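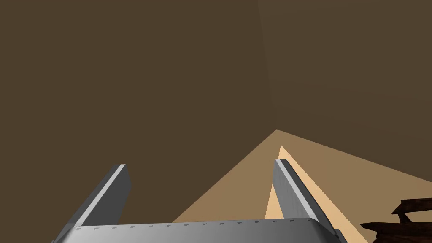
**Phased return to work** (also called a *graduated return* or, in some workplaces, a *stepped return*) is an arrangement under which an employee who has been absent for a long period resumes duties in stages. Hours, tasks or both are reduced at first and are then increased until the employee reaches an agreed level. The arrangement is most often used after illness, injury or parental leave, but it may also follow bereavement or a long period of caring for a relative.

## Terminology

The term is usually kept separate from *modified duties*, in which the employee works normal hours but is excused from certain tasks, and from *accommodation*, which may be permanent. In practice the three overlap, and a single written plan may draw on each of them. Older personnel manuals use *light work*, a phrase that has fallen out of favour.

## Typical structure

A plan is normally drawn up before the employee's first day back. It records the starting hours, the dates on which hours will rise, the duties to be left aside, and the person responsible for reviewing progress. Many plans begin at 15 hours a week and move to 30 before full hours are restored. Others hold the hours steady and change the work instead, so that meetings, travel or shift work are brought back last.

Reviews are commonly held every week or every second week. Where a stage proves too demanding, the plan may be held at its current level or moved back by one stage. Most written policies allow for this, although some set a limit on the total length of the arrangement.
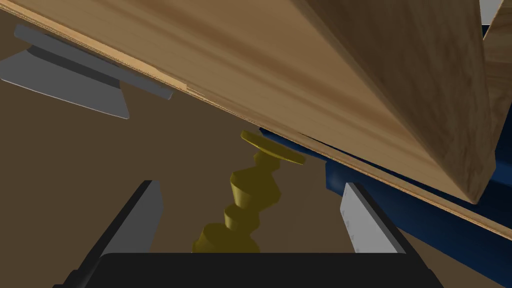
*Board and block, computer-rendered view.*

## Pay and leave

Treatment of pay differs between employers. Some pay only for hours worked, while others make up the difference from sick leave credits or a disability insurance plan. A third practice is to pay full wages for a fixed period and then reduce them if full hours have not been reached. Annual leave generally continues to build up, though the rate may be tied to hours worked. Employees are usually advised to obtain the pay terms in writing, as changes in hours can affect pension contributions and benefits that depend on a minimum number of hours.

## Use in practice

The engineering firm Brollach adopted a formal policy after a review led by its personnel manager, Tyyne Lehtinen. Before the review, each supervisor had settled the terms of a return privately, and employees in similar positions were offered quite different arrangements. The policy introduced a standard form and gave employees the right to bring a colleague to review meetings. In its first period of operation it was used by some 19 employees, most of them in the drafting and accounts sections.

At the packaging company Plumex, returns were at first limited to office staff. The limit was removed after plant employees objected that it excluded those with the most physically tiring work. Production lines were harder to adapt - a part-time worker on a line still leaves a position to be filled - and the company began to pair returning employees on shared shifts.

## Criticism

Objections to phased return fall mainly under two headings. The first concerns workload. Teemu Tikkanen, writing in the staff relations bulletin *Bukley*, argued that hours are often cut on paper while targets remain unchanged, leaving the employee to complete a full week's work in half the time. He recommended that every plan name the tasks being removed and the person taking them on.

The second concerns privacy.

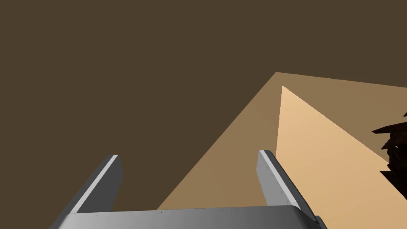

Colleagues may ask why a returning employee is working shorter days, and supervisors do not always know how much they are permitted to say. The Deák guidelines, a model policy followed by several smaller employers, advise that only the schedule itself be shared with the team, and that medical details be held apart from the general personnel file. They also advise against copying doctors' notes to line supervisors.

## Ending the arrangement

A phased return ends when the employee reaches the agreed hours, or when both parties accept that a different arrangement is needed, such as a permanent part-time position or a transfer. Some policies require a closing interview and a further check after 3 months. Where the parties cannot agree, the matter is handled under the employer's ordinary grievance procedure.

## See also

- Flexible working hours
- Job sharing
- Occupational health
- Sick leave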